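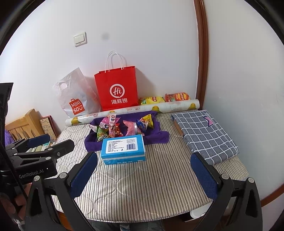
Torkholm retreat center, open day notes

Typing this up fast before I forget, sorry for the mess. Got there 9:40, parking already full, ended up on the grass by the prayer garden. November, so mud. Bring boots if you go.

Welcome talk from Iqra Rizvi, who runs the interfaith program. Short, good. They hosted 436 overnight guests last year, up from 148 the year before she came. Most come from the Stastton congregations, a few from farther out. She wants more small churches to book midweek, when the place is half asleep.

Then the tour. Chapel first. Plain, clear glass, seats 115 if you use the balcony. Lovely sound, somebody hummed and it just went on. Organ is a Rusnák, needs work, they're raising money for it now. Library next, mostly donated, shelving a bit random. Found two hymnals I've been after for years (not for sale, I asked).

Silent meditation at noon, 12 of us. My stomach growled the whole way thru. Lentil soup after, bread, very good apples.

Afternoon was a panel on lay leadership. Ran long. Best part was the Irnano fellowship folks on how they kept going without a minister, taking turns with the Sunday message. Want to hear more about that. Did not get thier email, will chase.

Missed the labyrinth walk, had to get back for choir. Booking sheet for spring is on our hall table, sign up by the end of the month.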